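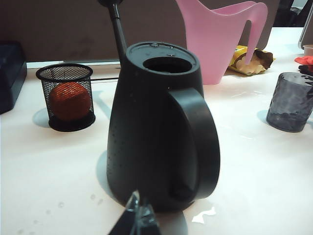
My dark grey can with the long thin spout.

How I feed my indoor plants without killing them

I used to feed my plants whenever I felt guilty, usually at double strength, and wondered why the peace lily had crispy brown tips! A neighbour, Precious Masilela, finally put me onto weak feeding and I've stuck with it ever since.

First up, mixing. I buy Geltora liquid feed (any balanced houseplant one will do) and use 7 mL in a full watering can, half what the label says for my size of can. Check yours, they're all different. Water goes in first, then the feed, then a bit of a swirl. If you pour the feed in first you get a head of foam and it dribbles down the side and stains the bench. Ask me how I know.

Let the tap water sit overnight if you're the organised type. I'm not, and my pothos doesn't seem to care.

Next, give everything a small drink of plain water. Dry roots and fertiliser don't get on, so I wait ten minutes or so before going round again with the feed. Aim at the soil, get the spout in under the leaves and go slowly until you see a trickle in the saucer. Tip the saucer out after half an hour. African violets hate wet leaves, so take extra care there.

How often? Every second watering from October through to the end of summer, then I pack it in for winter, apart from the one under the grow light, which gets a feed every six weeks.

If you see a white crust on the soil, you've overdone it. Scrape off the top centimetre, flush the pot with plenty of plain water in the laundry sink and skip feeding for two months. Mine took ages to come good, but the new leaves were a lovely colour.

Rinse the can when you're done, spout too, or it clogs.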